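ふたと口の片づけ　中間のご報告
Zorthorpe住まいの整えかた事業
報告先：Famuvstead 暮らし助成 ご担当のみなさま

シェア 8　コメント 2

いつも温かく見守ってくださり、ありがとうございます。前回のお便りからだいぶ間があいてしまい、ご担当のみなさまには「あの部屋はどうなったのかしら」とお思いだったかもしれません。おかげさまで作業は続いております。床の上のものがすっかり片づきました、とお伝えできれば格好がつくのですけれど、まだそこまでは届いておらず、それでも申請書を書いていた12月のころに比べますと、部屋のなかで何がどこにあるのかを、ずいぶん話せるようになってまいりました。今回はそのあたりを、少し長くなりますがお聞きいただければと思います。

まず、事業の中身をおさらいさせてください。お預かりした助成は、暮らしのなかで溜まっていく容器や袋や箱を、すぐに捨てるのでも、そのまま押し込むのでもなく、一度ぜんぶ床と机に出して、中身とふたと行き先を決めていく、その手順をつくるために使わせていただいています。できあがった手順は小さな冊子にして、同じようなお部屋でお困りの方にお配りする予定です。申請のときには「収納の見直し」と書きましたが、始めてみますと収納用品の話はほとんど出てまいりません。話題になるのは、ふたのことと、袋のことばかりです。

床での仕分けは、最初は手前から奥へ順番に進めるつもりでおりました。ところが、手前のものを持ち上げると奥のものが気になり、奥のものを見に行くとまた別の袋が目に入り、という具合で、午前いっぱいかけて動いたわりに、場所が入れ替わっただけという日もありました。いまは区切り方を変えまして、ひとつの品に手をかけたら、それの行き先が決まるまで次に移らない、ということにしています。地味な決まりですが、これを入れてから作業の終わりに疲れが残りにくくなりました。

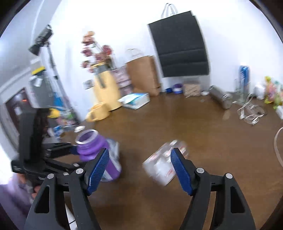

水筒やボトルのように口が開いていてふたが離れるものは、見つけたらその場で本体とふたを並べて置く。これが手順書のいちばん最初のページになりそうです。紫のボトルと小さな銀色のふたのように、色がまるで違う組み合わせは、離れてしまうと別々のものに見えてしまい、ふただけが小物の箱に入って、本体だけが「ふたなし」の札をつけられて待っている、ということが起こります。はじめのころ、ふたなしと書いた札を張り切ってたくさん作ったのですが、その札のほとんどは、のちにふたが見つかって外すことになりました。札づくりの時間を探す時間に回していればと、いまになって思います。

白いビニール袋のたぐいは、くしゃっと丸まったまま床に置かれていると、中身があるのかどうか遠目にはわかりません。そこで、袋は必ず手で広げて底まで見てから、たたむか捨てるかを決めることにいたしました。たたみ方は、三角に折る派と、ただ平らに重ねる派で意見が割れまして、しばらく両方を試したのち、平らに重ねるほうに落ち着いています。三角のほうが見た目はかわいらしいのですけれど、広げるときに手間がかかり、結局使わなくなってしまうのです。

紙袋や布の手提げは、これとは別の扱いにしました。壁に立てかけておく、あるいは持ち手で壁に掛けておくと、床がふさがらないうえに、次に使うときにすぐ手が伸びます。黒い大きなトートバッグを白い持ち手で壁に吊っておくというのも、冊子に入れたい工夫のひとつです。大きな袋はたたんでもかさばるので、いっそ掛けてしまうほうが気持ちよく収まります。ただ、掛けた袋にあれこれ放り込んでしまう癖は、どなたのお宅にもあるようで（わたくしにもございます）、掛ける袋は空にしておく、という一行を添えるつもりでおります。

箱については、色や大きさの揃ったものは積んでよい、揃っていないものは積まない、と決めました。ピンクの箱のように同じ色で揃っていると、積んであるだけで片づいた感じがいたします。平たい包みはその上に載せたくなるところですが、載せると下の箱を開けなくなりますので、別の場所を探しているところです。

それから、飾りのことを少し書かせてください。黄色い筒形の入れものに活けたピンクの造花は、早い段階で「このまま残す」と決めました。助成の報告に造花の話とは、と笑われてしまうかもしれませんね。けれども、片づけの作業は減らすことばかりに気持ちが向いてしまい、部屋がだんだん倉庫のようになってまいります。残すと決まったものがひとつ、明るい色で立っていてくれると、作業のあいだの気分がまるで違うのです。おもちゃも同じ考えで、最後に回しました。色とりどりでいちばん散らかって見えるところから手をつけたくなるものですが、おもちゃは遊んだ記憶がついてまわるぶん、一つひとつに時間がかかります。先に容器や袋で勢いをつけてから、ゆっくり向き合うほうがよさそうです。

マグカップは、床で見つかったら割れていないかを確かめて、すぐ台所へ。こちらは迷うところがなく、手順書でも一行で済む見込みです。

続きまして、机の上での作業についてご報告いたします。床で拾い上げた容器のうち、ふたのあるもの、口の広いもの、ラベルのついているものは、茶色い机に移して、明るいところで見直しています。このふた月ほどで見直した容器は91点を超えました。多いのか少ないのか、比べる相手がないのでなんとも申し上げられませんが、当初の見込みよりはずいぶん進んだほうで、うれしく思っております。

机の作業で思いのほか手こずりましたのが、瓶や広口の容器の「口」でした。新しい容器を開けるとき、ふたの下に貼ってある薄いシールをはがしますでしょう。あれがきれいにはがれてくれず、縁にぎざぎざと残ってしまうことがあります。使っているあいだは気にもとめないのに、空き容器として取っておこうとすると、急に目につくのです。しかも、その残りがあるとふたの締まりがなんとなく心もとなく、せっかく形のよい容器でも、小物入れとして使う気になれません。紫色のプラスチックの広口容器など、肩が丸くてよい形をしておりますので、ぜひ活かしたいところでした。

試した方法をいくつか書いておきます。指の爪でこするのは、いちばん手軽で、いちばん途中でいやになる方法でした。ぬるま湯に口を下にして浸けておくと、ふやけて取れやすくなるものと、まったく変わらないものとがあり、見た目では区別がつきません。乾いた布でくるくると縁をなぞる方法は、残りが少ないときには十分です。刃物でこそげるやり方は、容器の縁に傷がつきますし、手順書を読んでくださる方にお子さんのいるご家庭も多いことを考えて、載せないことにいたしました。

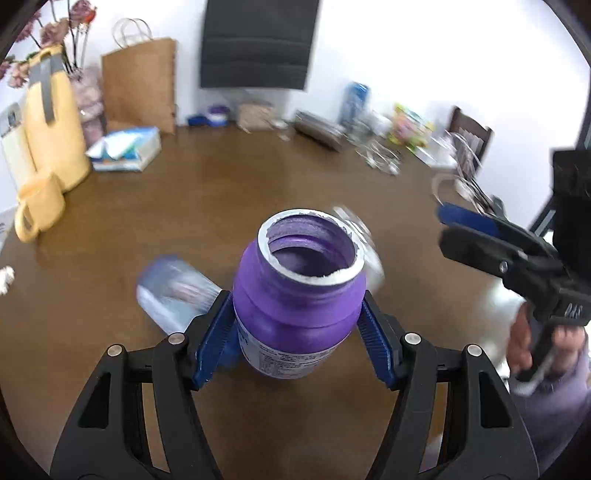
うちでは縁のシールはもう取らないことにして、そのままペンや輪ゴムの入れものにしています、食べものを入れないなら困りませんよ、というコメントを、途中経過のページにいただきました。読んで、肩の力がふっと抜けた思いがいたしました。わたくしどもは、容器を取っておくからには元どおりきれいに、とどこかで思い込んでいたようです。ふたをして棚に並べるものと、ふたを外したまま机に置くものとでは、口の仕上げに求めるものが違って当然です。さっそく手順を見直し、先に使いみちを決めて、食べものを入れない開けっぱなしの容器なら口はさっと拭くだけでよい、という道筋を加えました。おかげで、机の隅に「あとで取る」と寄せてあった容器が、ずいぶん減りました。

もうひとつのコメントは、ラベルについてのお尋ねでした。はがすべきか、残すべきか。これはまだ答えを出せておりません。お預かりした品のなかには、細かい字がびっしり印刷されたラベルのついたものが多く、もとの中身を知る手がかりになるので、残しておいたほうが安心だという声があります。いっぽうで、違うものを入れるのに前のラベルがついているのは紛らわしい、という声ももっともです。いまのところは、ラベルを残す場合は必ず上から新しい中身の名前を貼る、という中ほどの案で進めてみて、使い心地を聞き集めているところです。

半透明の入れものは、転がりやすい筒形のものが多く、机の上で寝かせたままにしておりますと、いつのまにか端まで行ってしまいます。立てて置く、という当たり前のことを手順書に書くべきかどうか、編集の席でひとしきり話し合いになりました。結論としては、書くことになりました。当たり前のことほど、手が忙しいと抜けるものです。

助成金の使いみちについても触れておきます。これまでの支出は、布とたらい、貼り直し用のラベル用紙、それに冊子の試し刷りがおもなところです。試し刷りはNisov印刷さんにお願いし、紙の厚さを変えて見本を出していただきました。厚いほうは開いたまま机に置けて便利、薄いほうは冷蔵庫に貼れて便利と、どちらにもよいところがあり、まだ決めかねております。収納用品の費目は、申請のときに見込んだ額をほとんど使っておりません。空き容器を活かす方向で話が進んだ結果ですので、差額を冊子の部数に振り替えさせていただけないか、別紙にてご相談申し上げます。お手すきのときにご覧いただければ幸いです。

遅れている点も正直に書かせていただきます。おもちゃの仕分けは手つかずに近く、床の奥のほうも、通り道こそ考えたものの、まだまだこれからです。冊子の絵をお願いする先も、Lévesque工房さんにお声がけをしたところで、お返事を待っております。それから、手順書の文章がどうにも長くなりがちで（この報告をお読みいただければ、さもありなんと思われることでしょう）、一項目を短い文に収める書き直しに取りかかったばかりです。

次のご報告までに進めたいのは、ふたの照らし合わせの残りと、広口容器の使いみち決め、そしておもちゃの最初のひと山です。ふたのほうは、どうしても相手の見つからないものを最後にひとつの箱に集め、一定の期間を置いて手放すことにしようと話しております。その期間をどのくらいにするかで、また意見が分かれているのですけれど、こうした話し合いも含めて楽しくやっております。

作業の様子をご覧になりたいというお申し出も、たいへんありがたく拝見いたしました。午後の1時過ぎからでしたら机のまわりが落ち着いておりますので、ご都合のよい時期をお知らせください。お茶をお出しするマグは、きちんと洗って用意しておきます。

Zorthorpe住まいの整えかた事業　報告係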